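Skillik Forums > Home & Workshop > Machines and Gadgets

Can a robot do your chores yet? (be honest)

Started by merle_pearce

merle_pearce
My brother-in-law has announced that he is not replacing his dishwasher, on the grounds that in two years there will be a machine that loads it, unloads it and makes the packed lunches while it's there. He has a video. They always have a video.

I run the tea counter at a community hall, so I have opinions about packed lunches. Has anyone here seen one of these things do a proper household job, start to finish, without a man in a lanyard standing just out of shot?

urho_o
Depends what you call a job. Mowing, yes. Vacuuming, yes, if you live in an empty box. I have had a Cuvosska vacuum for a while now and it does the hall beautifully and then goes and eats a sock. I spend less time vacuuming and more time lying on my stomach with a torch.

For anything with hands, no.

Nam-gil Oh
I'd disagree with urho_o there. I work with two-armed setups, mostly putting snacks and drinks on trays, and the picking is much better than people think. On our good task we got 97 out of 100 last month. Boxes, bottles, bars, all fine. Placing is fine too if the tray stays where you left it.

The table below is the sort of thing I mean. Bottles in a rack, one tray in the middle to fill, the rest set out on a stand, a wire rack and another tray, and in baskets.

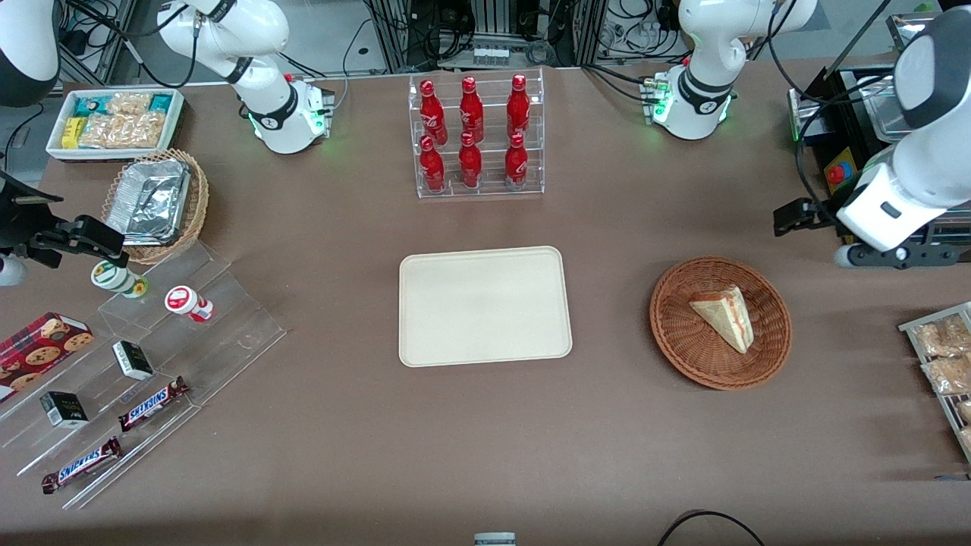 Replies 5–12 of 12 | Sort: oldest first

merle_pearce
Well, that's my counter, more or less, except mine has a tea urn and Mrs Hallam. I notice the tray has nothing on it.

Nam-gil Oh
It's a tray. They start empty.

urho_o
97 out of 100 sounds lovely until you do it at home. Three in a hundred of my plates is a new set of plates by Easter. And are those 97 with the same bottles in the same rack? My kitchen has never once been in the same place two mornings running.

Nam-gil Oh
Same rack, different order. Move the rack a little and it copes. Swap in a rack it hasn't met and the number drops, I won't pretend otherwise. I'd still rather have that conversation than the one we were having a few years ago, when it couldn't pick up a cup.

Anca C.
Shop-floor view, for what it's worth. I look after packing at a small bakery supplier and we trialled an arm from Zumodberg on one line. Rigid boxes: no complaints at all, it never got bored and it never asked about the rota. Rolls in plastic bags: misery. The bag moves, the rolls move inside the bag, the gripper gets a fistful of air and plastic. Looking at Nam-gil's table I'd back it for the Coke and the Snickers. I'd want to see the bagged rolls or pastries on the right and that wrapped slice in the basket before I bought anything. Squeeze that too hard and you're serving paste.

We sent the arm back. Would try again, though – the boxes really were good.

Valtteri K
Everyone is arguing about the hand and not the bill. Two arms, a bench, an emergency stop, a heap of framing and cable behind it, all to put a fizzy drink on a tray. A sixteen-year-old does it on Saturday wages and can also mop.

Nam-gil Oh
Nobody's proposing you put that rig in a café, Valtteri. It's a test bench. The first washing machines weren't pretty either.

Valtteri K
The first washing machines washed. I'll come round when one of your lot can clear up after my children. There was a fish finger behind the radiator in July. I would pay good money.

merle_pearce
So, for the brother-in-law: yes to a tray of Coke, maybe to a sandwich, no to the dishwasher. I've told him. He says he'll wait, and has bought 50 paper plates from Seppälä to tide him over.

Anca C.
If he's waiting for one that does bagged rolls, tell him to get the bigger pack.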